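Birkar Washroom Pack

Simulated task scenes for arm and gripper work, from Gidlow

The Washroom Pack is a set of ready-built simulation tasks for teams training or testing a robot arm on domestic jobs. It covers the toilet and its fittings: pressing a flush plate, working a side lever, raising and lowering a seat, and carrying small items to and from the top of the tank. It is sold as an add-on to the Birkar base package and needs that package to run.

Most buyers come to us after building one or two bathroom scenes themselves. The geometry is quick enough to make. The slow part is getting the contacts to behave, so that a fingertip neither sinks through the button nor bounces off it, and then recording enough clean runs to train on. We have done that part and kept the settings open, so you can change them.

What is in the pack

The standard pack contains 51 task variants and 702 recorded runs. Each run holds joint positions, gripper opening, contact forces at the fingertips, object poses and rendered video from two or more viewpoints. Start positions vary between runs. So do the height and angle of the tank, within limits you set in a plain text file.

Runs that ended badly are kept in a separate folder. Darius Vlad, who looks after the recordings, labels each of those with the moment he judges it went wrong. Some customers train on them and some throw them away — either is fine, and the main set is complete without them.

Objects

Tank with flush plate and front lever, bowl, seat, pedestal, side surface, and a small set of loose objects to hold and place. The sphere is the one we use for grip checks. Its size, mass and friction can be changed, and a new value takes effect at the next reset. A cube and a short cylinder are supplied as well.

Surfaces are plain by default. Tiles, patterned walls and mirrors are in the Cairns texture set, which is sold separately. If your policy depends on camera images, we suggest starting with the plain surfaces and adding textures later.

Views

Cameras can be placed anywhere, including close to the hand. Close views are useful for checking finger contact, and the wider ones show whether the arm has room to move. All cameras in a scene share one clock. 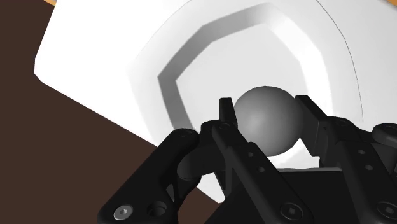
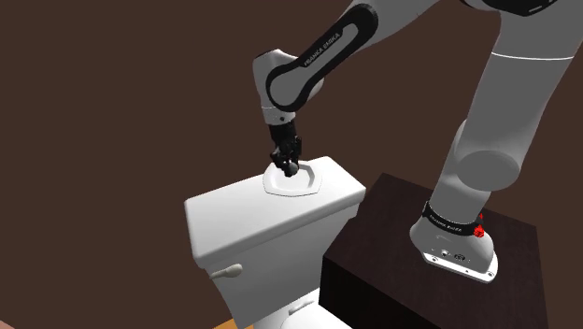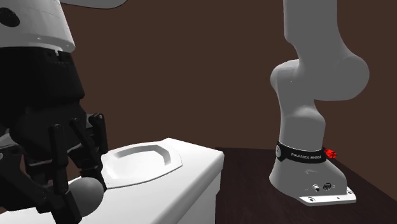
Simulated views with the octagonal plate and the black gripper.

Controls and timing

Physics runs at 400 steps a second and can be slowed down for inspection. Control can be by joint position, joint velocity or hand pose. Gripper commands are sent separately from arm commands, which catches out a few people in the first week. There is a worked script in the starter folder showing both together.

Button travel, spring stiffness and the force needed to count as a press are all adjustable. The default press is a fairly light one. Na-rae Hong's notes on tuning it are included with the pack and are worth reading before you change the friction values, as the two settings affect each other.

What it does not do

There is no water. The plate and lever register as pressed or moved, and nothing further is modelled. Soft items such as cloths and paper are not included either; we have a version in testing but it is too slow to sell. Results on a real arm will depend on your own calibration, and we make no claim about how well a policy will carry over.

Requirements

A current Birkar base licence and a workstation with a dedicated graphics card. The pack will run without a display attached. Installation takes over 2 hours on a slow connection, most of it spent downloading video. If you only want the scenes, choose the small install and leave the recordings out.

Licence and support

Licences are per site and cover any number of users there. Teaching departments should ask for the education rate before ordering, as we cannot apply it afterwards. Support is by email from our Sturkport office and is answered by Jade Kettle or Radu Căpraru. Please send the log file with your first message.

The next update is planned for June and adds a second tank shape and a left-handed layout. It will be free to existing customers. Download links go out to the address on the licence, so tell us beforehand if that has changed.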